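Trorden Fabric Panel — Installation and Care Guide
Section 4: Laying and Smoothing the Panel

This section applies to all Trorden woven panels supplied under part number 3106. Read Section 2 (Unpacking) before proceeding.

1. Place the folded panel on the work surface with the sewn label facing down.

2. Unfold the panel one turn at a time. Do not shake it open.

3. Align the front edge of the panel with the front edge of the work surface. The front edge should run straight from one side to the other.

4. Smooth the fabric by hand, working from the center toward the sides. Use light, even pressure.

5. Inspect the panel for creases and surface specks before fastening.
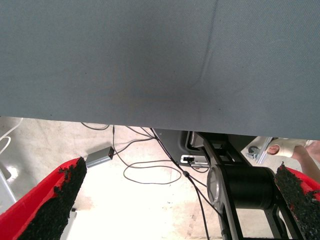 Figure 4-1. Gray twill panel with a faint crease running down from the far side.

6. A faint crease is acceptable at this stage. If a crease can be felt with the fingertips, lift the nearest edge, lay it down again and repeat step 4.

7. Remove lint and specks with a dry, soft brush. Follow the diagonal line of the weave.

8. Leave the panel flat for 20 minutes, then fasten the rear edge with the Baudry clips provided.

NOTE: Shadows can make one part of a matte fabric look darker than the rest. Check the color again under direct light before reporting a fault.

CAUTION: Keep cables on the floor clear of walkways and chair legs. Do not route a cable between the panel and the work surface.

CAUTION: Do not iron the panel at a setting above 100 °C. Steam may be used on the underside only — never on the clip strip.

Replacement panels and clips may be ordered from the Mesthorpe service desk. State the part number and the panel color.

Revision date: 2021-12-25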